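Questions we keep getting about the hand build. Updated June 28, 2023, will add more when I have time. Shop is the back half of Brendomcombe, door code from Wilma Chisholm, don't text me for it.

The hand is called Vitmont. Four fingers and a thumb, ribbed cover over the palm.
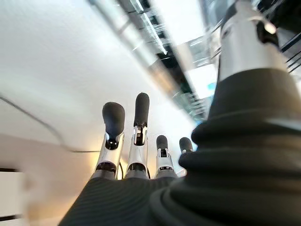
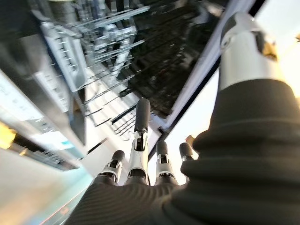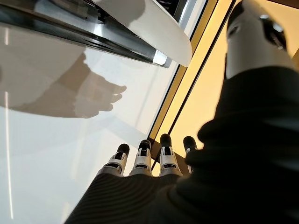
## Is it a kit?

No. The hand was bought used, as one piece. Everything behind the wrist connector is ours - power, wiring, the control box, the software. The mount plate took three tries. Zbigniew Krajewska cut all of them and would like everyone to stop asking for a fourth.

## What did it cost?

$839 so far, not counting the hand. Most of that is the power supply and connectors. The control box was scrap. I'll post the full parts list in July.

## Can I run it?

Yes, after you've watched one full session and done one with somebody next to you. Catherine Imrie keeps the sign-up sheet. 2 people minimum whenever the arm is powered, one of them on the stop button and doing nothing else. No phone in that hand.

## What's the startup order?

1. Stop button pressed in.
2. Control box on, wait for the steady light.
3. Check the wrist connector. Push it, don't just look at it.
4. Arm power on.
5. Release stop button.
6. Run the open/close test, slow speed.

If a finger lags in step 6, shut down and write it on the board. Don't bump the speed up to "free" it. We lost a tendon that way.

## Why is it so slow?

Speed is capped at 15 percent in the config. It's going to stay there till the new stop circuit is in. Please don't edit the config. If you already edited it, tell me, I won't be mad.

## How do I take the palm cover off?

Power off first. Roll it down from the fingers toward the wrist, a little at a time on each side. Don't pull from one edge, the ribs stretch and it never sits right again. Going back on is the same thing in reverse, and check for pinched cable before you smooth it out.

Hand wash only, cold. Dry flat. Somebody put one in a dryer and now it fits a doll.

## The fingertips feel slick, can I sand them?

No!! Wipe with a damp cloth, let dry. If that doesn't do it, alcohol on a rag, very light. Angus Menzies tried sandpaper on an old spare and it grabbed well for one evening and then started shedding black crumbs on everthing.

## What's it good at right now?

Big handles, mugs, sponges, blocks. Open and close is solid. Thumb is still the weak part - it drifts after a long run and needs re-zeroing. The button for that is on the second tab, labeled "home T". Bad label, I know.

Thin flat stuff is no good yet. Forks, cards, coins. Don't waste your slot on it.

## How long does a session run?

We stop at 200 cycles and let the motors cool down. The counter is bottom left on the screen. It doesn't reset by itself so write down your starting number.

## Where do the logs go?

Shared drive, folder called Pirkcombe. (Old project name, too many scripts point at it to change now.) Name the file with your initials and the run number. Files called "test" or "test new" get deleted when the drive fills up.

## Something broke, who do I tell?

Wiring or power: Piret Venckus. Anything metal: Zbigniew. Software: me. Write it on the board too, even if you told one of us, becuase we forget.

## Can my kid come?

To watch, sure. Behind the yellow tape, and somebody has to be with them the whole time. No driving the hand under sixteen, that's from the shop insurance and I can't bend it.

## Can I borrow it for a weekend?

No.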